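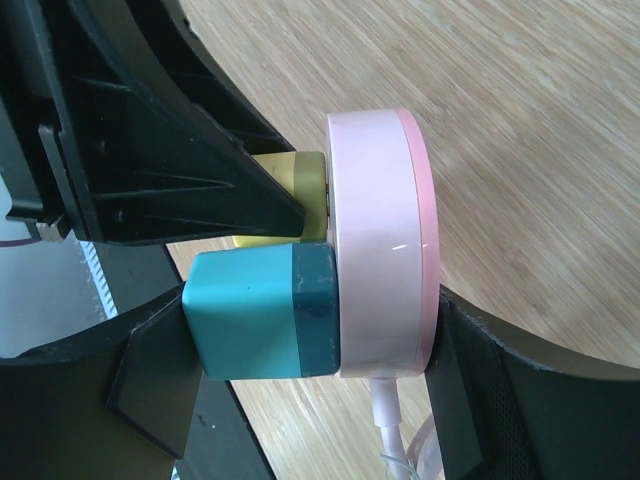

Photo: Filipa Magalhães / Godinho list archive

From: Filipa Magalhães
To: Godinho list (toys, blocks and small parts)
Subject: Re: [godinho] Worn paint on block ends, and the pink disc

Hello Catarina and all,

Thank you for the long answer. I put my replies between your lines, I hope it is easy to follow.

Catarina Barreto wrote on Tuesday:
> Are you sure the teal block is from the Sevadeck box? My Sevadeck
> blocks are one color only. If yours has a darker part at the end,
> maybe it is from a different set, or a person painted it later.

I am not sure, no. The body is a bright turquoise and the end has a darker band, more blue-green. On the edges of this band there are small worn or chipped spots, and the body has a few dark scuffs on the upper surface. I tried to clean the scuffs with a damp cloth and a little dish soap, but I did not rub hard. Does somebody know if these marks can go away without taking the color also?

> The yellow one I believe is Sevadeck. Is it shiny or matte?

It is a little shiny. The yellow is like mustard, a bit olive, and not so clear as the yellow in the old leaflet. The leaflet says 69 pieces in the box, but I bought mine mixed with other things at the Skadunthorpe market in April, so I can't use this number to decide anything.

> And what is the pink thing with the cable? Please don't keep it in
> the same box as the blocks. The corners of a block can press on the
> cable for months and then it is finished.

You are right, and I have moved it. The pink disc came in the same bag. It is thick, pale pink and matte on the side, with a rim in a stronger pink, and the cable is also pale pink. There is a thinner cord too, pinkish and a little transparent, that makes a loose loop. I first thought that it was a part of some Plinent toy, but in the Plinent list I found nothing similar. The nearest number was 3164, and that one is a square lamp. I have not connected it to anything and I will not do it before I know what it is.

For storage I now have this plan:

- blocks in the flat wooden tray, with paper between the layers
- the disc alone in a cotton bag, cable in a wide loop, no knot and no rubber band
- a small card with each piece, where I write what I know and what I only suppose

The tray has 5 sections and I would like to keep one section for pieces without a name. At the moment the teal block goes there - the yellow one too, until I compare it with yours.

> If you want, I can send you two of my blocks to compare the color.

Yes, please! I will pay the postage. A padded envelope up to 200 grams is enough, I think. If you can also measure the short side of one block before you send it, I can check mine the same evening.

Best regards,
Filipa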